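Print this page
E-mail this article

4.3 Reassignment of the plate disposal step

Before the change, used 96-well plates at the Flakcombe laboratory were sorted by hand at the end of each run. A technician carried the plates to the bench, read the run sheet, and dropped each plate into one of three bins. The bins were labeled GENERAL, RECYCLE and RETURNS, and the labels were kept when the step was moved to the arm, so that staff could continue to use the same bins when the cell was stopped. The step took little time per plate but came at the point in the shift when the technicians also had to close out their records. In the interviews it was described as the task most often left for the next person.

The cell was planned in simulation first. The model, called Kerekes after the layout tool from which it was exported, contains one arm on a fixed base, a two-finger gripper, a perforated board screwed to the table, and the three bins. The purpose of the model was to settle two questions before any change was made to the staffing plan: whether the arm could serve all three bins from one mounting position, and how much of the table would remain available to a person working at the same time.

The first question was settled early. The second was not, and the discussion it produced is reported here in more detail than the technical result, as it had more effect on the work.

Yaqin Xue and Matěj Beneš, who prepared the shift plan, had assumed that a technician would load plates from the long side of the table while the arm was moving. Under that plan a technician would have been present for the whole disposal period, with 5 minutes of handling in every 30. The remaining minutes were to be used for record entry at the same table. The technicians objected. Record entry requires two screens and a place to sit, and the table has neither. They also pointed out that a person assigned to wait beside a machine is usually asked to do something else, and that the something else is seldom written into the plan.

The revised plan separates the two activities. Plates are loaded in a batch, the technician leaves, and the arm works through the batch alone. A technician returns only when the batch is finished or when the controller reports a plate it cannot assign. Loading was given to the outgoing shift and unassigned plates to the incoming shift. This division was proposed by Daichi Ichikawa and was accepted for a trial in August without further change.

Three effects on the staff were recorded during the trial. First, the decision about where a plate belongs moved from the end of the run to the beginning. The run sheet must now be complete before the batch is loaded, and the person who fills it in is in effect doing the sorting. Of the 50 run sheets examined, some 30 had a destination entered by a different person from the one who had formerly sorted the plates. Second, informal checking declined. Under manual sorting a technician would sometimes notice a mislabeled plate and set it aside. The controller has no equivalent check unless one is specified. Third, the handover conversation became shorter, and two of the senior staff regarded this as a loss.

No change in headcount followed from the trial. The job description for the Gresisetti shift group was amended to include run sheet entry, which had previously been unlisted work. The pay grade was left as it was, and this remains under discussion.

Figure 3 gives views from the simulated cell. 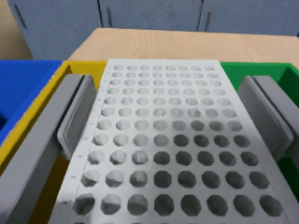
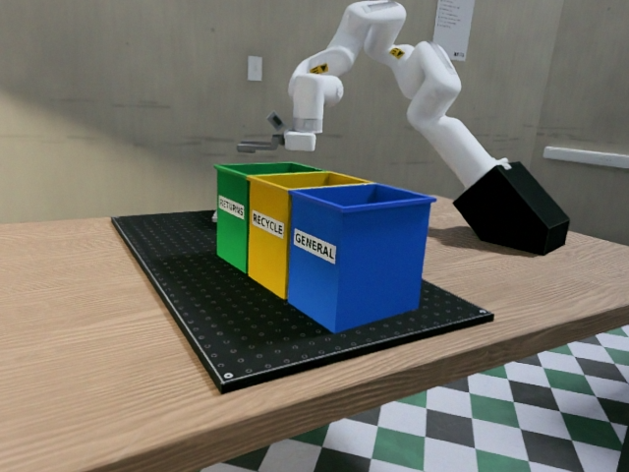
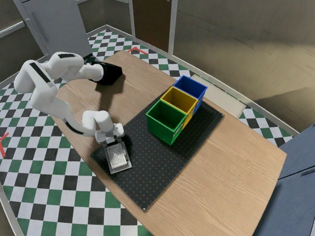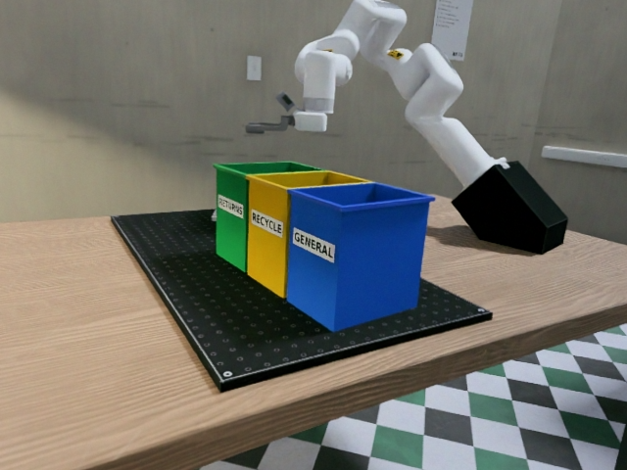 Figure 3. Simulated disposal cell.

Jolán Kun, commenting on a draft of this section, wrote that the account gives too much weight to the shorter handover and too little to the run sheet. At Skundov, in her experience, the same shift of responsibility went unrecorded for most of a year, and when plates were found in the wrong bin the technician who had loaded the batch was asked to explain it, although the destination had been entered by someone else. She asked that the entry field carry the name of the person filling it in. The field was added to the sheet before the second trial.

Print this page
E-mail this article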